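Enikő Gál has been married for 30 years and has written advice on marriage for eight of them, and she doesn't trust most of what gets printed under that heading. Her own included.

"I reread an old column last January and wanted to phone the woman and apologize," she says. "I told her to talk it through. She'd been talking it through since the wedding. He'd been in the garage."

We met in Priltgate, in the back of a bakery that closes at four, and she had brought along a paperback with 50 rules for a happy couple. It was a gift from her sister-in-law. She had got as far as rule six, which says never to go to bed angry, and stopped there with a pencil mark in the margin.

"Go to bed," she says. "You're tired. Half of what you're angry about is that you're tired. I have gone to bed furious and woken up wanting eggs." 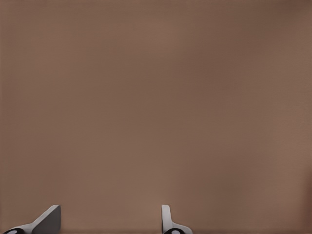 I asked whether that wasn't a rule too, just a different one. She thought about it longer than I expected and said yes, probably, and that I shouldn't print it as one. I'm printing it as a thing she said.

Her column, Second Helping, started in a free weekly in Pristport, where she grew up. The first editor wanted romance. He wanted candles and surprise weekends and a quiz at the end. She gave him a piece about her husband Hegyi's habit of narrating his own parking. (Hegyi is his last name. She has called him that since they met, and he says he'd worry if she stopped.) It drew 196 letters, and the editor quit asking for the quiz.

Did the letters teach her anything about love? She makes a face at the word "teach."

"They taught me that people write in when they've already decided. They want a witness. A man wrote me four pages on whether he should forgive his wife for selling the canoe. By page two he'd forgiven her. By page four he was wondering what else they could sell."

I came to this conversation with my own doubts. Columnists who say they don't believe in advice still cash the check for it, and modesty can be a pretty good sales pitch. I put this to her more politely than I've written it here. She laughed and told me the weekly paid so badly that I should pick another motive.

So I tried one. Maybe she likes being the person who sees through things?

"Oh, sure," she says. "That's worse than the money. Hegyi says I come home from a wedding like a building inspector."

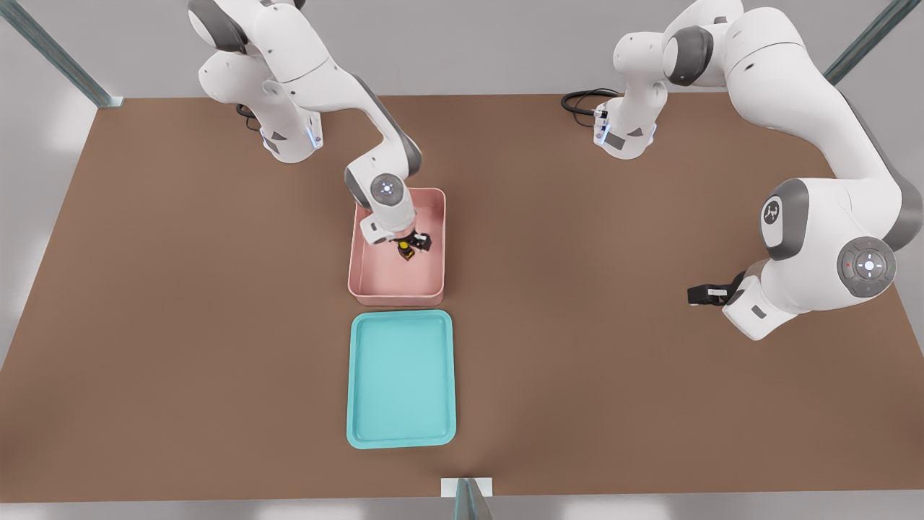
She used to keep a private tally of which couples would last. She gave it up after a pair from Jindmont, whom she had down for two years at the outside, sent her a card from their daughter's graduation. The ones she'd been sure of had split up over a kitchen remodel.

"I had no idea what I was looking at. They were rude to each other at dinner, so I thought, well, that's that. They're still rude to each other at dinner. They like it."

What about the line every older couple seems to offer, that you have to accept the other person's faults? She grants it, up to a point, but she has noticed that the faults people brag about accepting are small ones - snoring, socks, a bad singing voice.

"Who ever says, I've made my peace with how cheap he is with the waitress? I haven't made my peace with the parking. I look out the window. That's what I do, I look out the window and he tells me he's backing up."

I asked if she'd ever told him it bothers her. She has, twice, the second time in writing. He read it aloud to her while looking for a space.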